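Subject: Re: [althorpe-food] Savoury soft serve, has anyone tried it yet?

Okay, I finally got down to the Zusa counter at the Althorpe markets and I have thoughts!

An earlier message on this list said:

> Has anyone tried the new savoury soft serve from Zusa? I saw the board
> on my way to the station and the flavours were miso corn, roast pumpkin
> and something with black olive. I like all of those on a plate. I'm less
> sure about them in a cone. Also is it dairy-free? My daughter can't have
> milk and she's the adventurous one in our house.

Two of the three are dairy-free, so your daughter is in luck. The miso corn and the pumpkin are both made on an oat base, and the black olive has yoghurt in it (they've put a little sticker on the board now, but it's easy to miss if you're standing at the far end of the queue).

The miso corn is the one to get. It's sweet first, the way really fresh corn is, and then the salt turns up and you want another mouthful straight away. I had mine with the toasted sesame and I'd happily have it for lunch. The pumpkin is lovely too, a bit like the inside of a pie, and my partner finished all of it. The olive I'm still thinking about! I liked the colour and I liked the first two bites, and then I wanted bread.
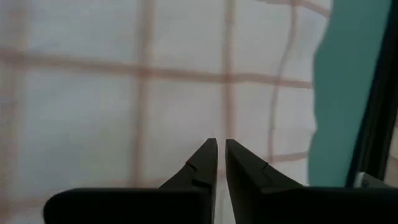
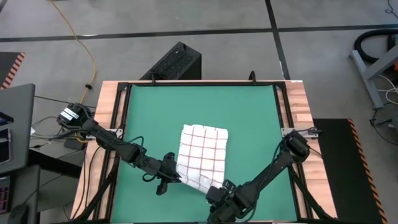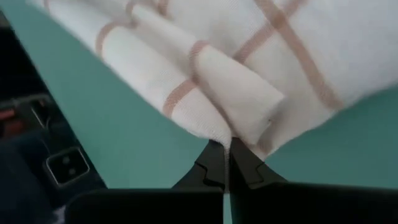 Checked tea towel, second and third pictures.

A small cup is plenty, by the way. There's a tasting flight of 3 minis as well, which I'd go for if you're sharing. They were out of cones by 2 when I was there, so go before lunch if the cone matters to you.

I've also had a go at the corn one at home with a tub of Pindis oat cream and a spoonful of white miso from Hirano. No machine, just a loaf tin and a fork, stirring every 15 minutes until I got sick of it. It set harder than the shop one but the flavour was so close. Next time I'll strain the corn properly, my sieve is hopeless and there were skins all through it.

Has anybody got a good trick for keeping oat-based ices soft? I've read glucose syrup, I've read vodka, and I'd love to hear from someone who's done either. I'm also told there's a beetroot and horseradish flavour coming in February and I will absolutely be in that queue.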